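Fiche de contrôle avant redémarrage - cellule de préhension Drondside
Poste de tri des articles plats et étroits, site de Bulport
Contrôle mené en janvier par Leonor Caldeira, relu par Vasco Barros

Motif du contrôle : perte de prise sur un article tenu par la tranche, suivie d'un arrêt de protection du bras. Aucun blessé, un article abîmé à un coin. L'arrêt a été demandé par le contrôleur et obtenu dans la foulée, et ça, franchement, c'est une belle nouvelle ! Le reste demande un peu plus de travail.

1. Zone et accès

Portillon fermé, contact vu par l'automate : CONFORME
Arrêt d'urgence côté opérateur : CONFORME
Arrêt d'urgence côté convoyeur : CONFORME, bouton dur à réarmer
Marquage au sol : À REPRENDRE
Commentaire : la bande jaune s'efface devant le portillon. Vasco a déjà sorti le rouleau, merci à lui. Pour le bouton, voir avec la maintenance avant la prochaine série.

2. Pince

Serrage des vis de biellettes : CONFORME
Jeu aux pivots : CONFORME
État des patins, doigt gauche : CONFORME
État des patins, doigt droit : NON CONFORME, patin lustré sur sa partie basse
Retour à l'ouverture complète après défaut : CONFORME
Commentaire : très contente de l'état de la mécanique, les articulations sont souples et propres. Le patin droit est à changer, référence Britside en stock, tiroir du bas. Ne pas poncer l'ancien pour gagner du temps ! On l'a fait l'été dernier et il a fallu refaire tout le réglage d'effort.

3. Approche de l'article

Doigts ouverts avant la descente : CONFORME
Jeu de chaque côté de la tranche : CONFORME en simulation, à revoir en cellule
Vitesse réduite sur la fin d'approche : NON CONFORME
Détection de prise avant levage : NON CONFORME

Le point à regarder de près est le moment juste avant la fermeture, quand les deux patins encadrent la tranche sans la toucher. Nous l'avons repris dans le simulateur Essien, et c'est un vrai plaisir de pouvoir tourner autour de la pince sans personne dans la zone.

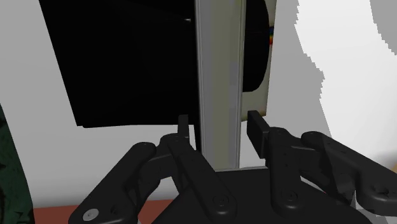 Temps de lecture : 3 minutes

Pince ouverte, article entre les deux patins, il reste du jeu à gauche comme à droite. L'approche elle-même n'est donc pas en cause dans le modèle. Dans la cellule, le journal raconte autre chose : la consigne de vitesse réduite n'a pas été prise en compte, et le bras est arrivé à 200 mm/s là où nous attendions bien moins. La fermeture a démarré pendant que le poignet bougeait encore. L'article a pivoté, puis l'effort a dépassé le seuil et le contrôleur a tout coupé.

Le défaut est enregistré sous le numéro 378. Le même code apparaît au cycle 297 de la série précédente, acquitté sans commentaire. Merci d'écrire une ligne à chaque acquittement, même trois mots, ça nous aurait fait gagner une bonne matinée !

4. Programme et paramètres

Version chargée identique à la version validée : NON CONFORME
Seuil d'effort : CONFORME
Temporisation avant fermeture : ABSENTE, à rétablir
Sauvegarde faite avant modification : CONFORME
Commentaire : la version en cellule date d'avant la correction de la temporisation. Vasco recharge la bonne et colle l'étiquette sur l'armoire. J'ai relu les deux fichiers côte à côte et l'écart tient en une seule ligne - on ne pouvait pas rêver plus simple à corriger.

5. Essais demandés avant remise en service

À vide, vitesse réduite, portillon fermé : FAIT
Avec article d'essai, prise par la tranche : À FAIRE après changement du patin
Perte de prise provoquée, arrêt attendu : À FAIRE
Reprise après défaut, sans entrer dans la zone : À FAIRE
Commentaire : prévoir environ 3 heures à deux personnes. Le mode automatique reste consigné jusqu'à la signature des lignes ci-dessus, cadenas de Leonor sur l'armoire.

Décision : cellule maintenue à l'arrêt en automatique, mode manuel autorisé pour les essais.

Visa contrôle : L. Caldeira
Visa relecture : V. Barros
Visa remise en service : en attente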